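Floor oil vs. lacquer — is the "renewable finish" thing just marketing?
Forum: Wood Floors and Furniture > Finishes

plankdoubter
Joined in May
Posts: 19

We're redoing the downstairs at our place in Nalton and every store pushes hardwax oil. The quote from Caron came to $386 for product alone, no labor. The pitch is that I can "refresh" it forever and never sand again. I've heard "forever" from salespeople before. Has anyone lived with an oiled floor for more than a couple of years? And does it really hide marks?

My boards, for color reference: 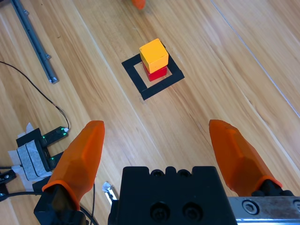

Long honey planks, with the blocks and tape on them.

oldgrain_9
Senior member

I've had oil for 7 years. It doesn't hide marks. What it does is let you fix one spot without redoing the room, and that part is true. You still have to do the fixing, though, and the brochure skips over that. I do the hallway every spring and complain the whole time.

Bernadette Chauvin
Moderator

Moved this from General. I'd push back a little on oldgrain. Spot repair works if the rest of the floor has been kept up. On a floor that's been neglected, your nice fresh patch will stand out worse than the scratch did. I did this to my own dining room and ended up recoating the lot.

dranau_dan

Lacquer. Every time. We rented in Dranau with a lacquered floor and two big dogs and I never thought about it once. The oil people have talked themselves into a hobby.

oldgrain_9
Senior member

And what did your landlord do when it wore through by the door? Sanded the room, I'd bet.

dranau_dan

No idea, we moved out. Best kind of maintenance.

plankdoubter

OK, that's one for and one against, more or less what I expected. The Caron guy also told me I need their "matched" soap, Flurutano, or the warranty is off. Nine dollars a bottle. Smells like a racket to me.
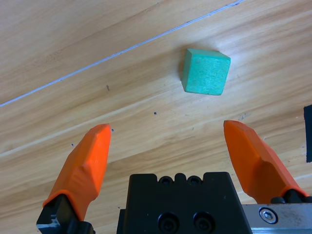

Do I have to use a special soap on an oiled floor?
Any mild cleaner the oil maker approves will do, as long as you wring the mop out well and keep ammonia and scouring powder away from it.

Bernadette Chauvin
Moderator

Get the warranty terms in writing before you pay for anything. Ask what it covers, too. A lot of them cover the oil peeling, and oil soaks in, so good luck ever making that claim.

mopbucket

I'm going to disagree with the soap advice. I used whatever was under the sink for two years and the floor went dull and kind of gray by the stove. Switched to a proper wood soap and it slowly came back. Maybe it was the soap, maybe I just started cleaning more. But I wouldn't save nine dollars there.

plankdoubter

"Maybe I just started cleaning more" is my whole problem with this subject. Everybody changes three things at once and then credits the one they paid for.

mopbucket

Fair enough — still buying the soap.

oldgrain_9
Senior member

Does anyone have oil on a table? My sister wants to match hers to the floor and I told her a table gets a harder life than a hallway does. Glasses, hot plates, kids with glue.

plankdoubter

We have a light one. Small stuff shows if you go looking for it, and I do go looking.
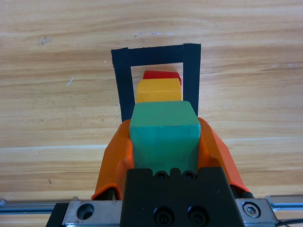
Tabletop with black tape on it and a whitish scuff just above the top strip.

dranau_dan

I'd live with that scuff until I died.

Bernadette Chauvin
Moderator

Try a dry white pad first, very lightly, with the grain. If you don't know what finish is on there, test it underneath. Don't put oil over lacquer, it will sit there sticky for a week and you'll be back here asking how to get it off.

plankdoubter

Will test underneath. Still haven't ordered anything for the floor. Caron says the price is good through the end of the month, so I assume it'll be the same next month.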